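Workshop Tips: Working a Bench Arm Around Lidded Cases

Filed under: Bench practice, small automation
Last revised 5/20/19

Scope. These notes cover a small bench-mounted arm with a two-finger gripper, used near cases, boxes and housings that have a hinged lid. They apply to home workshops and to shared rooms where more than one person may start the arm. They don't replace the maker's manual. Where the manual gives a lower speed or force than you would choose from these notes, use the manual's figure.

1. Before power

Clear the bench to the full reach of the arm, plus a hand's width. Reach is measured with the gripper fitted and the fingers fully open. Most printed reach figures stop at the wrist flange, so check what yours includes. On the Tarkton arm used for these notes the printed reach is 397 mm, and we mark the bench at 400 mm from the base centre and add the gripper length outside that line.

Mark the line with tape that contrasts with the bench top. Replace it when the edges lift. Tape that has lifted will catch on a sleeve or a cable.

The stop button goes on the side of your working hand, outside the line, fixed down. A stop button loose on its lead will end up behind something. Press it once before every session with the arm powered and holding position, and check that the drives drop out. Support the arm with your other hand if it has no brakes.

2. Lids

A lid is treated as a moving part even when nothing is meant to move it. Three states are allowed: shut, fully open against its own stop, or removed. Part-open is not allowed while the arm is live. A lid resting on friction alone can drop when the bench is knocked, and the arm's program will still have the old position.

If the lid has a stay, use it. If it has none and doesn't stand firmly, use a block behind it or tie it back. String is acceptable. Elastic is not.

Set the case so that the hinge line is parallel to one axis of the arm. Straight moves along a hinge line are easy to check by eye. Diagonal ones are not, and most of the lid strikes recorded in our log book were on diagonal approaches.

Keep the first approach high. Come in above the top edge of the lid, stop, then lower in front of it. On the way out, reverse the same path. Do not let the software choose a shorter one.

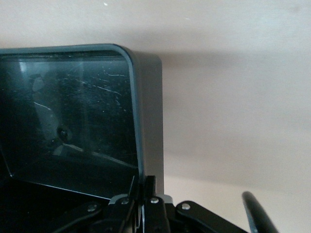 Gripper in front of an open case. Note the scratches on the glossy panel.

3. Glossy surfaces

Dark gloss shows every mark and gives poor readings to most low-cost distance sensors. Light from an optical sensor may bounce away from the panel and come back from something else, or not come back at all. In either case the number on the screen should not be trusted. Check the gap with a card or a feeler strip at slow speed, then store the position by hand.

Reflections also mislead the eye. When judging the gap between a finger and a shiny panel, look from the side, along the face of the panel. Looking straight at it, the finger and its mirror image are easily confused.

Record existing marks before the job begins. A dated sheet with a rough sketch of the panel is enough. Without it there is no way to tell old wear from new, and the argument that follows takes longer than the sketch would have done.

For panels that must stay clean:
Cover the face with low-tack film, smoothed flat, with no loose corners.
Wipe off dust first with a soft damp cloth. Grit under film will scratch as well as grit without it.
Remove the film the same day. Left in a warm room it can leave a residue.
Do not use masking tape on painted or lacquered faces.

4. Gripper checks

Go over the fasteners on the gripper links with the power off. Each screw head should sit flat on its plate or washer. Put a thin line of paint marker across the head and onto the plate. If the two halves of the line no longer meet, the screw has turned. Tighten it to the maker's figure, wipe off the old line and draw a new one.

Work the fingers by hand through their travel if the drive allows it. A notchy feel usually means dirt in the pivots or a bent link. Clean first and test again before ordering parts. We use Clernel dry lubricant on the pivots, a very small amount on a stick, and none on the finger faces.

Finger tips wear at the end and along the inner edge. Swap them in pairs. A new tip against a worn one will pull the part to one side as the grip closes.

Cables near the links should have enough slack for the full travel and no more. Turn the wrist to both ends of its range and watch the cable at each end. If it touches a lid edge at any point, move the clip.

5. Speed and force

With a person inside the taped line, the arm is off. We make no exception for slow mode on this bench. Outside the line, the first run of any new program is at the lowest speed setting, with a hand on the stop.

Grip force should be the least that holds the part through the quickest move in the program. Start low and raise it in small steps. For lifting a light lid by its edge, our setting on the Brusier controller is 196 out of its full scale, and it has not needed changing since January. Your number will differ, as the scale is not in newtons and varies from one gripper to the next.

Do not use the arm to force a tight lid. If it won't open with light finger pressure, stop the program and open it by hand, then find out what is holding it.

6. Light and background

Put one lamp on each side, at bench height or a little above. A single lamp throws a broad shadow of the case onto the wall behind, and a dark gripper working in front of a dark case becomes hard to follow. A plain pale wall or a sheet of card behind the work helps. Matt card is better than gloss.

If a camera is used for positioning, fix the lamps and mark their feet. Moving a lamp counts as changing the set-up, and the first-run rule in section 5 applies again.

7. Log

One line per session – date, initials, program name, faults. Record near misses as faults. The form we use was drawn up by Siyabonga Khumalo for the Mikuš workshop and has only 2 boxes that must be filled in by hand, the stop test and the lid state. The rest can be copied from the line above if nothing has changed.

Keep the book at the bench. A log kept on the computer tends to be written up at the end of the week, from memory.

8. Shutting down

Open the fingers and remove any part from the grip.
Move the arm clear of the case before touching the lid.
Switch off the drives, then the controller.
Close the lid by hand.
Fit the cover over the gripper if sanding or sawing is planned in the same room. Fine dust gets into the pivots within a session or two.

Corrections to these notes should go in the back of the log book, with the section number.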